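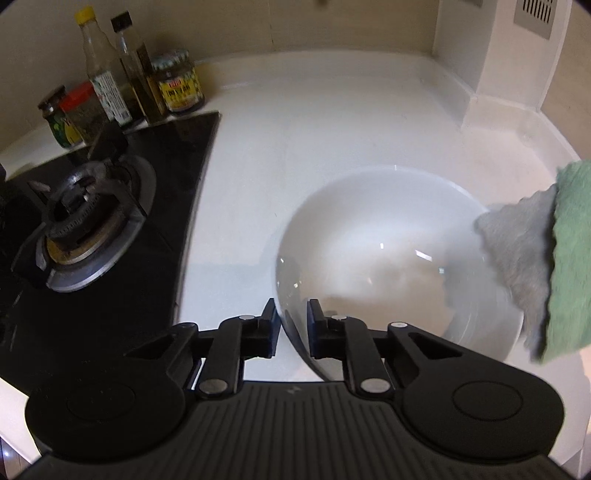

*By the Vadgate Kitchen Pages, 2025-06-15*

She has the kettle on before I have my coat off, and the first thing she wants to know is how I wipe a bowl. I say I suppose I go round the inside and then round the outside, and she nods kindly, the way a piano teacher nods at a child who hasn't practised.

"Most people do it that way," she says. "And they hold it in the middle of the air while they're at it, which is how I lost my mother's big one."

We are in the kitchen at Rotine, the lunch room on Chevalier Street where she has looked after the crockery for 16 years. She asked me to leave her name out of it, as her sister reads these pages and would only ring up. She does a bit of everything (soup on Mondays, the till when it's busy) but the bowls are what she likes talking about, and I had come to hear about the bowls.

There are 198 of them, all white. I asked whether she was sure and she looked quite hurt. They are counted every September, when the lunch room shuts for a week and everything comes off the shelves, and last time there were 198, down from 300 when the place opened. "People think that's dreadful," she says. "I think it's marvellous! You try feeding soup to half of Vadgate and see what you've got left."

So how should it be done? She likes a bowl to stay on the worktop. One side of the rim is held lightly, and the cloth does its work on the other side, pressed on firmly and moved along a little at a time, then the bowl is turned and you carry on from where you stopped. "You don't scrub. If you're scrubbing, it wanted longer in the sink, and you should own up and put it back." The outside gets the same treatment as the inside, and she is particular about the patch just under the lip, where soup dries into a sort of varnish that you only find with your thumb when you're handing it to a customer.

I had expected a great pile of tea towels, and there are a few in the drawer, mostly presents, one with a map of the coast on it that she says is too nice to use and too ugly to hang up. For the everyday work she prefers a proper cleaning cloth, and she has strong feelings about colour. Green and grey is for crockery. Anything blue is for tables, and the old stripy ones are for the floor and must never, ever come above knee height. "We had a lad one summer who did the tables with a floor cloth," she tells me, and then she has to stop for a mouthful of tea before she can go on. "Lovely boy. He's a dentist now."

The cloths come from Indum, the hardware shop two doors down, which still sells them loose from a box by the door. She washes them hot, with no softener, and hangs them over the rail by the back window – softener, she says, makes a cloth slide about and leave everything behind it. When one goes thin it is cut into quarters for the oven. I asked how long they last and she said it depended entirely on who was using them, and gave the other end of the kitchen a bit of a look.

We talked for a while about the worktop, which is white too, and which she chose herself when the room was done up. The fitter tried to steer her towards something darker on the grounds that it wouldn't show the marks. "I said to him, my love, I want to see the marks. If I can't see them I can't wipe them up, can I?" She admits that beetroot has tested her on this. There was also a business with turmeric that she would prefer me not to print in full.

At home it is another story. She lives on her own and has four bowls, one of them chipped, and she leaves them in the rack overnight like anybody else. "I don't touch a cloth after six o'clock if I can help it. I have my tea, I stick it in the rack, I go and sit down." I must have looked relieved, because she laughed and gave me another biscuit, and said that standing them in a rack was perfectly all right so long as they were tipped well forward and had a bit of room between them.

The dishwasher question had to be asked. There is one, under the counter by the door, and it earns its keep with the cutlery and the mugs. The bowls go in on the very busiest days, such as the street fair, when they served 96 lunches and ran out of bread before one. Otherwise they are done by hand in the afternoon with the radio on, and she would be sorry to lose that. It's when people come in and chat, she says, leaning on the end of the counter with their shopping still over their arms.

By then it was gone three and there was a stack waiting by the sink. She handed me a cloth and showed me where to stand.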